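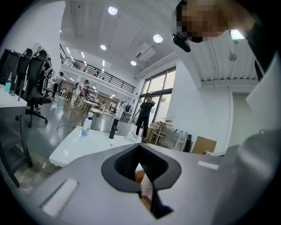 The Working Bottle: what a trigger spray does to a basin, and what it leaves behind

Most of the dirt on a washbasin is not dirt in the ordinary sense. It is soap that has met hard water, plus a film of skin oil, plus whatever the water itself leaves when it dries. Loukia Lambrakis, who trains cleaning staff for shared workspaces in Loltcombe, divides it into two groups before she picks up a cloth. The first group dissolves in something mildly alkaline. The second dissolves in something mildly acidic. Spraying one product at both will shift half the problem and polish the rest.

"People see a shine and stop," she says. "Run a fingernail round the drain and you will find out how far they got."

Her course lasts three mornings and the whole of the first is given over to a single basin. Trainees work in the same order each time: tap, far edge, bowl, drain, near edge. The order follows the water. Anything loosened from the tap falls into the bowl, and anything in the bowl ends up at the drain, so a cleaner who begins with the bowl will have to do it again.

A white basin with a gloss finish is forgiving to look at and awkward to clean. Limescale is pale and so is the surface, and under ceiling lights the two are hard to tell apart. Lambrakis teaches her groups to crouch until their eyes are level with the rim and look along it. Scale shows as a dull patch in the reflection. A matt black tap has the opposite fault. Every splash dries to a visible grey spot, and the coating will not stand up to the scouring pads that a chrome tap survives for years. She allows a damp microfibre cloth, a diluted neutral cleaner and a dry cloth afterwards, and nothing else.

The spray bottle is the part of the kit that gets least thought. A trigger head delivers a set amount per pull, and most people pull far more often than the job needs. Đức Lã, who buys supplies for a chain of rented studios at Wurargate, kept a record for one quarter and found that his sites had used 443 refills. He changed the instruction from "spray the surface" to "spray the cloth", with two pulls for a basin, and the next quarter's order came down to about half.

Spraying the cloth also deals with drift. A fine mist released at arm's length does not all land where it is aimed. Some of it settles on the floor, where a glossy finish turns slippery, and some is breathed in. For a tap and a rim, the cloth method loses nothing. For the bowl, where the liquid has to sit for a minute or two before it works, Lambrakis still sprays directly, with the nozzle turned to its coarsest setting and held low.

Clear bottles have one real advantage over opaque ones, in that the level can be read from across a room.
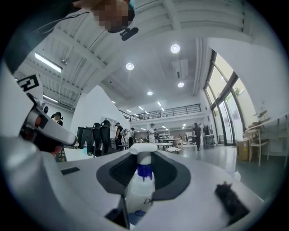
They have a drawback too. Light degrades some dyes and some active ingredients, and a bottle left on a bright ledge for a season may be weaker than its label claims. Mỹ Hoàng, a formulation chemist with the small manufacturer Tranalska, recommends that decanted product be kept in a cupboard and made up in quantities that will be finished within a month. She is firm on labels. Blue liquid is blue because somebody chose a dye, and the colour says nothing about the contents. Glass cleaner, bathroom cleaner and screenwash can all be bought in much the same shade. A refilled bottle should carry the product name, the dilution and the date it was filled.

Dilution is where most decanting goes wrong. A concentrate meant to be used at 1 to 50 is often poured by eye, and Hoàng has tested bottles from client sites that were several times too strong. The surplus does not clean any faster. It dries as a sticky residue, the residue holds dust, and the surface looks dirty again by the afternoon. Cleaners then respond by adding more. She supplies a marked measuring cap with each container and asks sites to fill the bottle with water first and add the concentrate second, to keep the foam down.

Trigger heads wear out before bottles do. The usual failure is a small valve inside the pump, which sticks when product dries on it. Flushing the head with warm water once a week prevents most of this. Lã's sites now do it in the late afternoon, when the cloths are collected for washing. A head that dribbles after flushing is replaced, and the bottle is kept. He buys spare heads in bags, and checks the thread size against a sample before ordering, as two bottles of the same capacity may not share a neck.

Lambrakis's trainees finish their first morning by drying the basin completely and wiping the outside of the bottle. She then turns the tap on, lets it run, turns it off and asks them to start again.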